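How Does a Picture Get onto Paper? Printing with Blocks, for Young Readers

Have you ever put your finger in paint and pressed it on paper? Then you have made a print already. Your finger has small lines on it, and these lines carried the colour to the paper.

Block printing works in the same way. A printer takes a flat piece of lino or soft wood and cuts a drawing into it. The parts which are cut away are low, so they get no ink. The parts which stay are high, and they take the ink from the roller. When the paper is pressed on the block, only the high parts make a mark.

There is one thing that surprises many children. The print comes out the other way round, like in a mirror! If you want to print your name, you must draw the letters backwards on the block. In our workshop at Trasdale we had in May a big poster where the letter S was wrong, and we like it so much that it still hangs by the door.

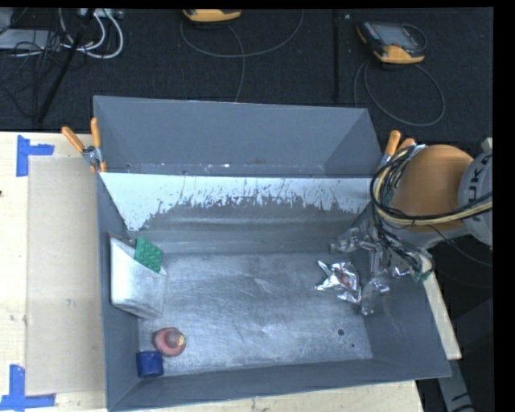 The ink must be thin and even. If there is too much of it, it runs into the low parts and the small lines disappear. Roll it out until it makes a soft, sticky sound. Then roll it on the block, first in one direction and after that in the other.

Now put the paper on top and rub the back with a spoon. Start in the middle and go slowly to the corners. Count to 30, hold one corner and lift.

Can you use more than one colour? Yes, but you need a separate block for each colour, and the first ink has to dry before you print the second. The paper must lie in exactly the same place every time. Our Vilivent calendar has four colours, and we printed 60 copies of it, so the paper went under the press 240 times.

Words to remember
Block: the piece you cut and print from.
Roller: the tool which spreads the ink.
Proof: the first print, made to see if something is wrong.

Text by the Pivuvero print workshop, Jul 31, 2018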